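Shared Study Tables: Frequently Asked Questions
Nandotby Reading Rooms

Who may use the shared tables?
The tables are open to all registered readers. Places cannot be reserved, and readers are asked to limit themselves to one seat each.

Are pens and markers provided?
Yes. Each table has a pen holder with markers for general use. Markers should be capped and returned to the holder after use. Refills may be requested at the Jivilora desk.

May I bring food?
Small sealed snacks are permitted. Hot food is not. Empty packets should be placed in the bins by the door and not left on the cloth.

What are the metal trays for?
Trays are intended for small belongings such as keys, clips and earphones. Picture cards and postcards may be kept on the open table while in use.

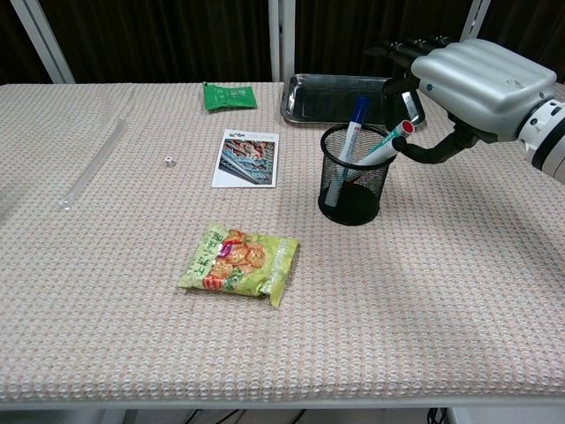 Cempaka Sutanto wrote to us that the markers at her table had dried out twice before the end of the morning, and asked whether readers might bring their own. Readers may do so, provided that the markers are water-based and are labelled with the owner's name.

How are the tablecloths cared for?
Cloths are changed at the end of each month. Ink marks should be reported promptly and should not be rubbed.

What happens to items left behind?
Items are held at the desk for seven days. Unclaimed stationery is then added to the general supply.

Is there a charge for printing cards?
The first 100 cards in any term are free of charge. Larger orders should be addressed to Hakim Chong at the Jivilora desk.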